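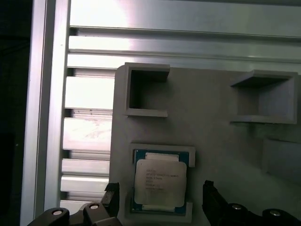
Zeeshan Arain

Most arguments about robot software are arguments about planning. Which planner, how fast, how it copes with clutter. I have spent long enough on chip handling at Rokeck to think we are looking in the wrong place. The planner is fine. What costs us our weeks is the log.

A processor sitting in a shallow holder is an easy target on paper. The holder has walls, the walls are in the drawing, and the arm knows where the drawing is. Then the fingers go down a hair to one side and the part tilts. Was that the camera estimate, the hand-eye calibration, or the controller giving way on contact? With the logs most teams keep, you can't say. You guess, change a gain, and run it again.

Last April we went through 3,814 attempts from our own cell. Only 2,864 had camera frames and joint readings on the same clock. The rest were useless for finding a fault, and they included most of the failures we wanted to understand. Jevutow, our planning layer, had been blamed for all of them.

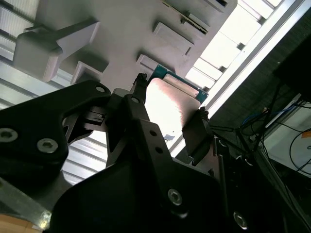
Wrist camera view with a part between the fingertips.

The wrist view is the one I would keep if I could only keep one. It is tilted, it is often washed out, and the fingers take up a good part of it. It also shows the contact, and a tidy overhead view often hides that behind the hand.

So my advice is dull. Stamp every message where it is made, before it goes anywhere. Save the plan the robot was given beside the motion it made. Keep the failures at full rate and thin out the successes if the disk is filling up. Our recorder does this in nearly 400 lines, and two people wrote it.

People at Farooqui have told me this is housekeeping and that a better perception model would make it unnecessary. I don't agree – a better model will fail too, less often, and you will still need to know which Friday run it failed on and what the fingers were doing.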